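The Viltmont Letter Kit

For groups that write to and for people in prison

We love this kit, and we use it ourselves every month! The Viltmont box holds everything a small human rights group needs for a letter-writing evening: 300 sheets of airmail paper, 154 plain envelopes, a stack of address labels and a printed guide to writing safely when mail is read by guards. It all fits on one shelf – paper at the bottom, guide on top. 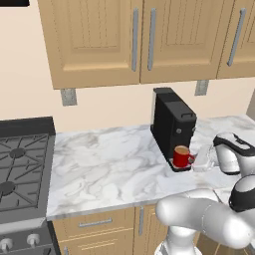 The Clultska group wrote to us that the guide alone was worth the order, and that their Sunday meetings now start with page one read aloud. They did ask for larger type, and the new printing has it.

The guide runs to 67 pages and covers greetings, what to leave out, how to address a prison governor politely and what to do when a letter comes back unopened. The sample letters come in English, Spanish and French, and you're free to copy them.

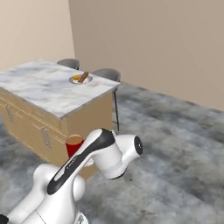
Ordering and refills

Kits ship from our Ferreira office on the first Sunday of the month. Refill packs (138 sheets, no guide) can be added to any order – just tick the box on the form.

Related items
Trallemley Petition Clipboard
Vigil Candle Set
Trial Observer's Notebook

Last updated: December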